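# Wrist camera mask keeps grabbing the shadow as part of the object, grasp angle comes out wrong

**Lucía Villalobos**

Hi all, hoping somebody has been through this one. I've got a two-finger gripper with a small colour camera on the wrist, and I'm running the Katby grasp planner on top of a plain threshold-and-contour segmentation I wrote myself. Nothing fancy. Convert to HSV, throw away anything that matches the cloth, keep the biggest blob left over, fit an ellipse, hand the centre and angle to Katby.

It behaves nicely on small blocks. On anything rounded and yellow, sitting on my red cloth, the blob swallows the shadow down one side. So the ellipse gets fatter, the centre slides toward the shadow, and the angle swings around depending on where I've parked the desk lamp. I went through 1,444 saved frames last night and the fitted angle was off by more than I'd allow in 912 of them — that's a lot of bad grasps if I let it run.

I've already tried:

- raising the minimum saturation (the shadow is still quite saturated, so it stays in)
- blurring first (rounder blob, same problem)
- turning auto white balance off, which did help the colour drift but left the shadow alone

The bright side of the object is trouble too. Where the lamp hits it, the yellow washes out to a sort of cream and my mask gets a bite taken out of it. So I'm losing real object on one side and gaining fake object on the other. I'd rather not train a network for this if I can help it. My frame is at the bottom of the post list if you want to look at what the camera is getting.

**Rweyemamu**

just use a depth camera, colour segmentation is a waste of time. I switched in July and never looked back

**Begoña Bustamante**

A depth camera's lovely if you've got the room and the budget, but I don't think you need one for this! I had nearly the same setup on my bench at Custmont and got it working with colour only, so here's what I'd try, in the order I'd try it.

First, turn the test around. You're subtracting the cloth and keeping whatever's left, and a shadow on red velvety stuff is dark enough that it stops matching "cloth" and falls into the leftovers. Your yellow is a long way from your red in hue, so select the yellow directly. In OpenCV's 8-bit HSV I'd start with hue from 18 to 38 and nudge it from there. Watch the lower limit, as the shaded edge of a yellow object drifts toward orange and you'll shave it off if you're too strict. Also remember red wraps around both ends of the hue scale. If your cloth test only covers one end, that could be half your grief right there.

Then do the washed-out patch separately. I make a second mask of pixels that are bright and low in saturation, and I only keep the connected pieces that touch the yellow mask. The touching part matters a lot, otherwise you'll happily pull in any pale thing that's in view, like a bit of bare table past the edge of the cloth. Join the two masks, close with a small kernel, fill the holes.

Next, draw yourself a fixed mask for the fingers and knock those pixels out before you look for contours. The camera rides with the wrist, so if you save one finger mask for each opening width you use, you can look it up from the gripper position. I didn't do this at first and spent an evening chasing a "detection" that was light bouncing off the grip pads. (Yes, an entire evening.)

For the angle I'd drop the ellipse fit and take the principal axis of the filled mask. The ellipse is fitted to the outline, so every ragged bit of edge tugs on it. If the thing is bean shaped, check too that the centroid isn't being pulled toward the fat end. I slide the grasp point along the axis to where the width across it fits the jaws best, then let Katby check reach and collisions from there.

Last bit, don't commit to one frame. I take the estimate at two heights on the way down and if the angles disagree by more than a few degrees the arm backs off and looks again. It's slower, but I stopped getting the sideways pinches.

Oh, and lock your exposure as well as the white balance! You only mentioned the one. My loop was happily re-metering every time the arm moved over a different part of the cloth and the thresholds never stood a chance.

If it still misbehaves, post your mask next to the raw frame and I'll have a look — I've got the Ploldale calibration scripts kicking around somewhere too, if you want them.
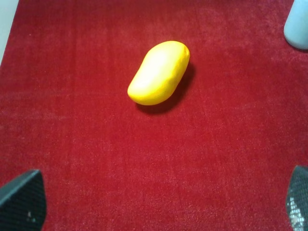
Raw wrist view, yellow mango shape on the red cloth. — Lucía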